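Potport dental outreach: where we've got to, November

Hello all, and thanks for bearing with me while I pulled this together. The Prevent grant has now paid for 400 fluoride varnish visits across Potport, and I'm really pleased with how the school side is going (the after-work sessions less so — more on that below).
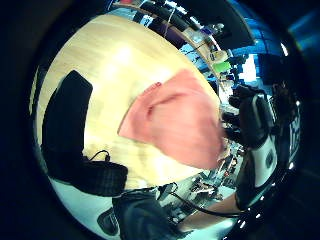

Pink cloth on the table.

Savita Lodhi has taken over the Monday clinic at Katiyar House and wants to move it to half past three, so parents can come straight from the school gate. I've said yes. We've spent £3,000 on varnish, mirrors and toothbrush packs, all from Plurkance, who were slow with the first order but fine with the second. 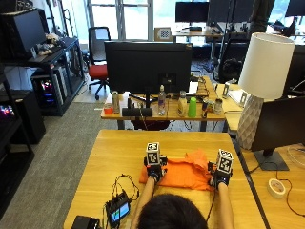 At the table, gloves on, with the orange cloth.

The weak spot is still recalls. We sent 30 letters to families whose children needed a filling and only a handful rang back, so Savita is going to try texts instead — cheaper, too! I'd like to shift a bit of the postage money over to cover that, if you're happy.

Next up is the care home visit, mostly denture checks and dry mouth advice. I still need the signed consent forms back from the manager before we can fix a date.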